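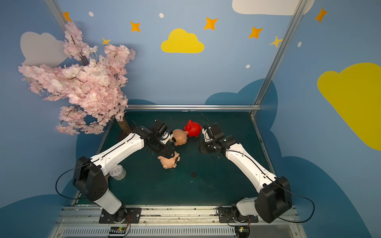 **Ourania Bakalis** wrote:

The licence review for Stestel closes in two weeks and I still can't find the submissions anywhere on the regulator's site. They were up in February. Has anyone saved a copy? I'm mostly after the one from Antoniadis, the firm that did the compliance audit on the Fovska site.

---

**tillroll** wrote:

I have the Antoniadis one, 17 pages plus an appendix. Will send it tonight. The short version is that staff were told to speak to anyone who had been on the machines for seven hours without a proper break, and in the period they checked it was logged 14 times. No figure for how often it should have been logged.

---

**greyhound_pete** wrote:

14 doesn't mean much without the other number. Could be a quiet site. I worked a casino floor for years and plenty of conversations never got written down.

---

**tillroll** wrote:

> plenty of conversations never got written down

Then they didn't meet the licence condition. It says the conversation has to be recorded, with the time and the name of the staff member.

---

**greyhound_pete** wrote:

I know what it says. I'm saying a missing log is a paperwork breach and you fine them for it. People on here want the licence pulled.

---

**Ourania Bakalis** wrote:

I don't want it pulled. I want the Valterex part looked at properly. Stestel bought its player tracking from Valterex and then took on the Valterex sales manager as head of safer gambling. He is now the one telling the regulator that the tracking works.

---

**mknight** wrote:

Is there a rule against that? Key employees have to be approved, so presumably somebody signed him off.

---

**Ourania Bakalis** wrote:

Approved on September 4, 2020, according to the public register. The entry gives his previous employer but doesn't mention the contract. I wrote and asked if they knew about it. The reply said they don't comment on individual approvals.

---

**oddsandsods** wrote:

Same reply I got about a different operator, nearly word for word.

I'm with Pete on the fine though. The last one was 100 penalty units and they paid it without appealing. If it was ten times that they might fix the logs.

---

**tillroll** wrote:

Sent. The bit on Valterex is in the appendix, under system access. Auditors asked for the raw alerts and were given a summary.

---

**greyhound_pete** wrote:

A summary written by who?

---

**tillroll** wrote:

Doesn't say.

---

**Ourania Bakalis** wrote:

Got it, thank you. I'll put the appendix question in my submission and post the text here before I send it.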